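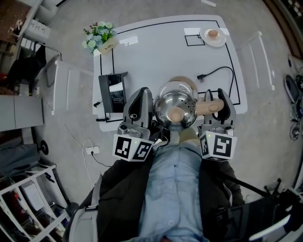
Kettle table, both grippers on. The egg on the plate is my nemesis.

So I've been promising a club update since March and I keep not writing it, mostly because every evening I could have written it I was at the club instead. Sorry! Lots to tell.

For anyone new, our student team is called Undstead and we're working toward the Clavham home tasks challenge. You teach a robot to do kitchen-type chores by doing them yourself, over and over, with a pair of hand-held grippers. Then the training people (not me, I'm hands) feed all of it to the model and we find out how sloppy my wrists are.

My station this season is the kettle table. I asked for it! Everyone else wanted towels, and towels looked like misery to me, all that flopping around. A kettle has a nice solid handle. How hard could it be?

Well. The handle is round at the end and the fingers are curved, so if you come in a tiny bit too high the whole thing wants to roll on you. I spent my first two sessions just learning to pinch the end of the handle and keep the other gripper snug against the side so the body stays put. You also have to keep the marker blocks facing up where they can be tracked, and my left elbow does not like that at all. I've started doing shoulder stretches before we begin, like I'm going bowling.

We're at 578 good takes as of last night. The target is 1440, so yes, I can do that math and no, I don't want to. On a good evening I get 35. On a bad one I got 22, and that included the session where I talked through half of them and had to redo my pacing because I speed up when I'm telling a story.

The egg comes next. It goes from the plate to the little taped rectangle next to it, gently, and then back again. I have very strong feelings about this egg. With your fingers you don't think about an egg at all, but through a gripper you can't feel how hard you're squeezing, so you go by eye and hold your breath.

We named our two training setups Hesudo and Seyoum (long story, involves a typo on a sign-up sheet) and there's a bit of a rivalry over which one gets the cleaner kettle pickups. Seyoum is ahead. I'm on Hesudo. I would like it noted that Seyoum started a week earlier.

Anyway, my shift starts at 6 pm and I still need to eat something. If you have tips for keeping your wrists loose, leave them in the comments, I'll try anything except the squeezy ball. I already lost it.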